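Imani Okafor @imani_folds
27/08/2025

1/ Folding thread, as requested. Subject: T-shirts on a bed, no folding board.

2/ Work on the bed, on top of a smooth bedspread. A rumpled cover transfers every ridge to the shirt. Pull the spread tight first.

3/ Lay the shirt flat, lengthwise. Stretch it by hem and shoulders until the side seams run straight. Most bad folds are bad at this stage.

4/ Sides in to the middle, sleeves back on themselves. Then 3 folds from the hem up. Thin jersey takes 2, or it springs open.

5/ Alasdair Gourlay asked about width. Mine finish at 42 to a shelf in the Kinberg wardrobe, one layer deep. Measure your own shelf before copying me.

6/ Keep the finished stack on one side of the bed and the unsorted pile up by the headboard. If they touch, they merge. 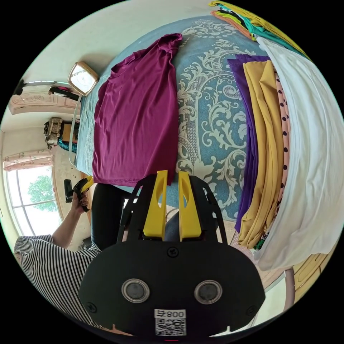 7/ Large pieces go last. A big white top under small folded ones will slide – drape it along the edge and deal with it at the end.

8/ Polka dots are useful. If the dots line up along the fold, the fold is straight.

9/ Sweaters in September. Different method, thicker fold, no stretching.

Tags: Home > Laundry & Linen > Folding

We use cookies to remember your settings. Accept | Manage

Contact | © Clivthorpe Threads | Back to top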